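Prusgate Shared Workshop
Robot build evenings, handout 4: moving a block between tray and drawer

By now both arms should be bolted down and talking to the controller. If yours still drops off the network, go back to handout 3 before you start.

The task is the same for every group. The block starts in the tray. One arm opens the drawer, the block goes in, and the drawer is closed again. We run it in the Limow script, one stage at a time.

Setting up
Tape the brown paper flat at the corners. Put the tray in reach of the right arm and the cabinet in reach of the left. Leave the space between them clear. Set the gripper speed to 75 and the stage timeout to 3,000 ms.

Approach
Bring the gripper over the tray with the jaws open and lower it until there is a finger on each side of the block. Close slowly. A foam block will squash if the force is set above 175.

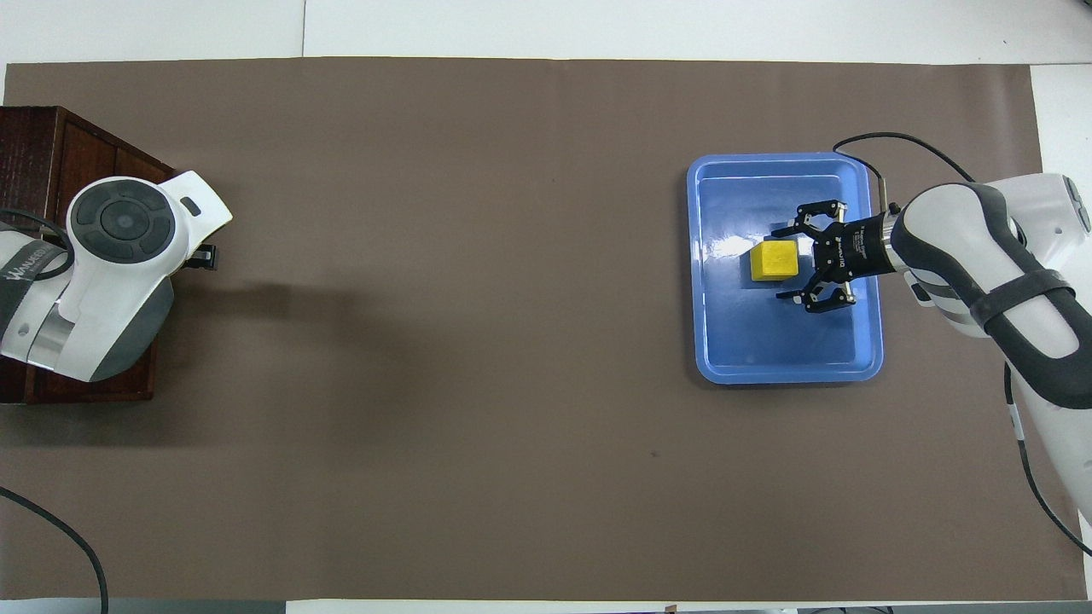
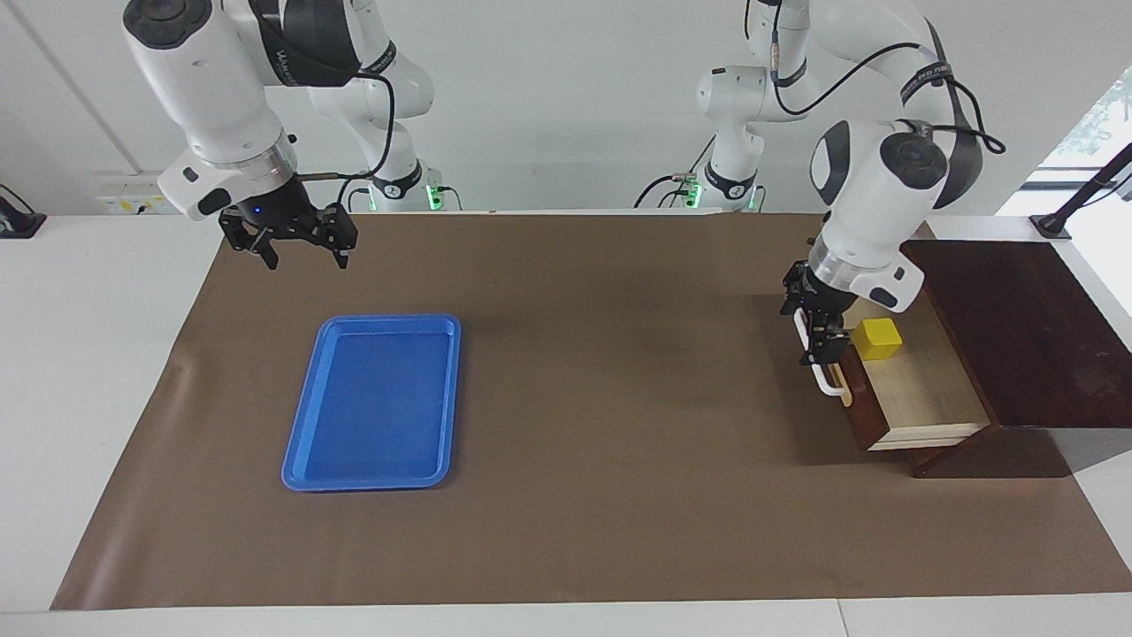
Fig. 4. Tray and cabinet stages. First picture: open jaws at the yellow cube in the tray. Second picture: left gripper on the drawer handle, cube in the drawer.

Drawer
Teach the handle position by hand and save it as its own point. Pull in a straight line. If the cabinet slides, put a strip of Mendonça mat under it and teach the point again.

Before next time
Save your points file to the Ikbridge folder. Write down any stage that timed out, with the joint readings, and bring the sheet with you.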